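장갑

아포스톨로스 기카스는 2월에 그루나르드로 왔다. 계약서에 적힌 주소는 허크게이트 창고 2층이었고, 방 하나에 책상과 철제 선반과 라디에이터가 있었다. 라디에이터는 오전에만 돌았다. 오후 세 시가 넘으면 손끝부터 식었다.

그가 맡은 일은 분실물 정리였다. 솜바트쿨 여객이 문을 닫으면서 노선버스에서 나온 물건이 상자째 창고로 넘어왔다. 우산, 도시락 가방, 안경집, 목도리. 상자는 모두 40개였다. 물건마다 번호를 붙이고, 대장에 적고, 찾아갈 사람이 있으면 보내고, 없으면 구티에르 쪽 트럭에 실어 보내면 되었다. 트럭은 6주 뒤에 오기로 되어 있었다.

처음 며칠은 우산만 했다. 우산은 쉬웠다. 펴 보고, 살이 부러졌는지 보고, 색을 적었다. 대장의 비고란에는 '정상' 아니면 '파손'이라고 썼다. 목도리도 어렵지 않았다. 접어서 비닐에 넣으면 그만이었다.

장갑은 시간이 걸렸다. 대부분 한 짝이었다. 대장에는 한 짝과 한 켤레를 나누어 적는 칸이 있었고, 그래서 짝이 있는지 없는지를 먼저 알아야 했다. 그는 상자에 든 장갑을 바닥에 신문지를 깔고 쏟은 다음 색깔별로 나누었다. 검은색이 가장 많았다. 검은 장갑은 다 비슷해 보여서 손목 안쪽을 뒤집어 보아야 했다. 그렇게 하고도 틀릴 때가 있었다. 왼손 두 짝을 한 켤레로 묶어 놓고 다음 날 풀었다.

점심은 책상에서 먹었다. 빵과 삶은 달걀과 보온병에 담아 온 차였다. 먹고 나면 부스러기를 손으로 쓸어 휴지통에 넣고, 마른 수건으로 책상을 한 번 닦았다. 창고에 있는 것 중에 그 책상만 새것처럼 보였다. 밝은색 나무에 결이 가늘었고, 무엇을 올려놓아도 물건이 잘 보였다. 그는 판단이 안 서는 물건은 바닥에서 하지 않고 책상으로 가져왔다.

회색 장갑 두 짝은 서로 다른 상자에서 나왔다. 한 짝은 열한 번째 상자의 바닥에, 다른 한 짝은 스물세 번째 상자의 도시락 가방 옆에 있었다. 첫 번째 것은 이미 '한 짝, 회색, 천'으로 적어 선반에 올려 둔 뒤였다. 그는 선반에서 그것을 내려 책상에 놓고, 새로 나온 것을 그 너머에 놓았다.

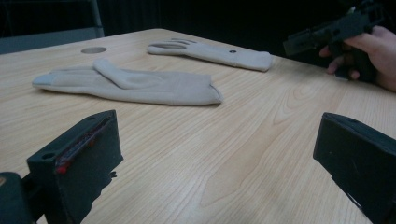

색은 같았다. 두께도 같은 것 같았다. 한쪽을 만지고 다른 쪽을 만졌다. 그러고는 손목 부분을 맞대어 길이를 재 보았다. 자로 재니 차이가 없었다.

대장에는 장갑이 나온 노선을 적게 되어 있었다. 열한 번째 상자는 강변 노선이었고 스물세 번째 상자는 역 노선이었다. 두 노선은 시장 앞에서만 만났다. 한 사람이 강변에서 타고 와서 시장에서 갈아탔다면, 한 짝은 먼저 탄 버스에, 한 짝은 나중에 탄 버스에 떨어뜨릴 수 있었다. 아니면 한 짝을 잃고 며칠 뒤에 나머지를 잃었을 수도 있었다. 상자에는 날짜가 없었다.

그는 어머니를 생각했다. 어머니는 장갑을 잃어버리면 남은 한 짝을 버리지 않고 서랍에 넣어 두었다. 다음 겨울에 꺼내 보고 다시 넣었다. 어머니가 돌아가신 뒤 서랍을 비운 것은 누이였고, 그는 그때 배를 타고 있었다. 누이는 전화로 장갑 이야기를 했다. 버려도 되느냐고 물어서 그러라고 했다.

네 시쯤 아래층에서 지게차 소리가 났다. 그는 대장을 폈다. 스물세 번째 상자의 장갑을 적을 차례였다. 한 짝이라고 쓰면 열한 번째 상자의 줄을 고치지 않아도 되었다. 한 켤레라고 쓰면 앞의 줄을 지우고, 번호를 하나 비우고, 비운 까닭을 비고란에 적어야 했다. 번호는 벌써 800을 넘어 있었다.

그는 자를 대고 앞의 줄에 두 줄을 그었다. 그 옆에 '뒤의 것과 합침'이라고 썼다. 새 줄에는 '한 켤레, 회색, 천'이라고 쓰고 노선 칸에 두 노선을 다 적었다. 칸이 좁아서 역 노선은 글씨가 작아졌다.

장갑을 집어 포개고, 고무줄로 손목을 묶고, 꼬리표를 달았다. 손이 차서 매듭을 두 번 만에 지었다. 잠깐 그 장갑을 껴 볼까 하다가 꼬리표를 단 물건이라 그만두었다. 켤레 선반에 올려놓고 상자로 돌아왔다.

스물세 번째 상자에는 아직 안경집과 모자가 남아 있었다. 모자는 귀덮개가 달린 것이었다. 그는 그것을 꺼내 털고, 다음 번호를 적었다.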